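Home News Features Projects Reviews Forum Subscribe

The Slow Hands at Clerkonex

A two-armed robot learns to put things away in a shared workshop

Print this article | E-mail this article

The arms were bought used, and they came without a manual. Thitima Paisan spent the first month finding out which connector did what, writing her notes on masking tape and sticking the tape to the cables. Some of that tape is still there.

Paisan rents bench space at Clerkonex, a shared workshop on the second floor of a former print shop. The members mostly build furniture, guitar pedals and e-bikes. Her project goes by Hirko, a name she picked before she had any hardware. The goal has stayed the same since then: a pair of arms and hands that can tidy a small entryway without help.

"I wanted a chore with an end to it," she said. "Dishes never end. Shoes, you put them on the shelf and you can go to bed."

Her building partner is Jhonatan Muñoz, who repaired elevator controls for a living before he went part time. He handles power, wiring and anything that has to be machined. Paisan writes the software. They work most evenings from 7 p.m. until the building closes, and they keep a shared log that had reached 1122 entries when I visited in September.

Muñoz keeps a separate folder of receipts. The total so far is $3543, and the hands took the largest share of it. The controller board is a Zirnesow, a small model meant for packaging equipment. It is slower than what a university lab would use, but it takes standard power and he can get a replacement in two days.

Early on, the pair tried simple two-finger grippers. Those were fine with blocks and cans. Slippers were another matter. A soft slipper folds when it is squeezed from the sides, and once it folds, the software no longer knows where the toe is. They switched to multi-fingered hands last winter, and Paisan threw out most of her grasping code.

The method now is to hook the fingers over the inner edge of the opening and close slowly. The shoe keeps more of its shape that way, and the hand can tip it forward or back.

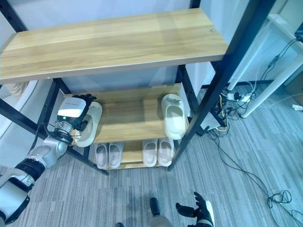 Hirko takes hold of a cream slipper on the middle shelf of the practice rack.

The rack gets more attention than I expected. Muñoz measured it, entered the shelf heights by hand, and then found that the numbers drifted whenever someone bumped a post. He considered bolting it down. Paisan talked him out of it, on the grounds that a rack in a house moves too. The software now checks the front edge of each shelf before a reach and corrects itself if the edge is off by more than 5 millimeters.

The middle shelf is the hard one. A hand has to go in under one board and over another, and the housing at the wrist takes up room that the fingers could use. Muñoz has drawn a flatter housing and priced it at Phùng, a machine shop across town. He has not ordered it. He wants to see whether a change in the approach angle will do the same job for nothing.

They score the robot in sets. A set is 100 attempts, and an attempt counts only if the shoe ends up flat on the shelf with the toe facing out. The best set so far is 81. Most misses come at the release, when one finger lets go late and turns the shoe — a problem Paisan believes is in the timing and Muñoz believes is in the tendons. They have each spent a week trying to prove it.

Speed is not on the list yet. One slipper can take most of a minute, and both builders are used to talking through it. Other members wander over with coffee, watch one go up, and head back to their own benches.

Next come sneakers, which are stiffer but have laces. Paisan has already bought three pairs at a thrift store. Boots are down for spring, if the shoulder motors can take the weight.

Print this article | E-mail this article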